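Ticket 2802
Product: Talix label printer
Opened by: Kalliopi Vasić
Assigned to: Issa Hakim
Status: Closed, grudgingly

Kalliopi, July 27, 2019, 09:42
Printer prints a blank label, then another blank label, then the label I asked for, upside down. Have turned it off and on. Have also turned it off and left it off, which improved my morning but not the queue.

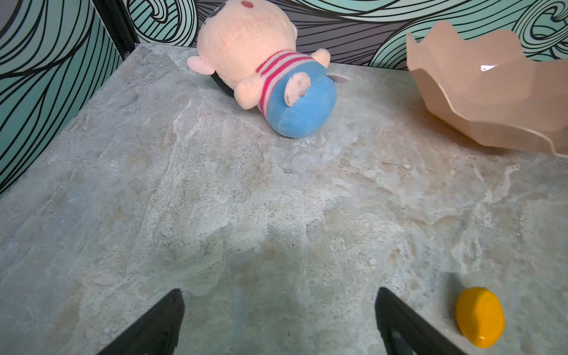
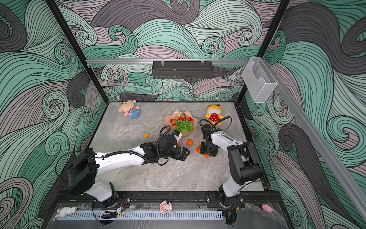

Attachments 1 and 2: same tabletop, same wave wallpaper.

Issa, 10:19
Are the attachments printing at all, or only the text? And which roll is loaded?

Kalliopi, 10:31
Only the text. The roll is the one from the cupboard marked "labels". I felt this was a strong clue.

Issa, 10:40
That cupboard holds two sizes. Please read me the number inside the core.

Kalliopi, 10:52
93. The driver is set to 42. I see where this is going.

Issa, 11:05
Set it to 93, hold the feed button until the light blinks, then untick "Rotate 180".

Kalliopi, 11:20
One label, right way up. Who ticked Rotate?

Issa, 11:23
The log says Nipon. He says he was looking for the volume. Closing.

Nipon, 11:46
Reopening. Does it have a volume?

Issa, 11:47
No. Closing.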